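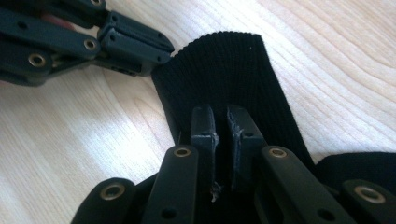
Pale wood and bright light at Hadine

About us

Hi, and welcome to Hadine! I'm the person who answers the phone, teaches most of the evening classes and sweeps up afterward, so if you've written to us, it was me who wrote back.

We're a small sewing and mending school on the upper floor of the old Vadier building. I started it after years of fixing other people's hems at my kitchen table, mostly for neighbors who'd bring a bag of pants and stay for coffee. Somewhere along the way they began asking me to show them how to do it, and I found I liked that part a lot more than the hemming (I still don't love hemming, sorry).

Our beginner course is called Fasten. It runs for 11 weeks and covers buttons, zippers, snaps, hooks and all the other little things that make people give up on a perfectly good coat. You don't need to own a machine or know what a bobbin is. I've had students who'd never threaded a needle and students who'd made their own wedding dress but were scared to death of zippers, and they sat side by side and got along great.

Suvarna is the other half of what we do. It's our open mending night, every Wednesday, and you bring whatever's torn and work on it in good company. I put the kettle on, somebody usually brings cake, and the darning mushrooms are in the blue tin by the window. Please put them back!

Classes are kept to four people at a time. I tried bigger groups in the first year and spent the whole evening running from one jammed machine to the next, so never again. The full course is $288, with thread and practice cloth included, and you can pay in parts if that's easier. Just ask me.

We close for all of July, when the upstairs gets far too hot for ironing. The next Fasten course starts on 23rd March and there are still a couple of places as I write this.

Come up the side stairs, all 29 of them, and ring the bell twice. If you can't manage stairs, call ahead and I'll bring you up in the freight elevator, which is slow and noisy but gets there.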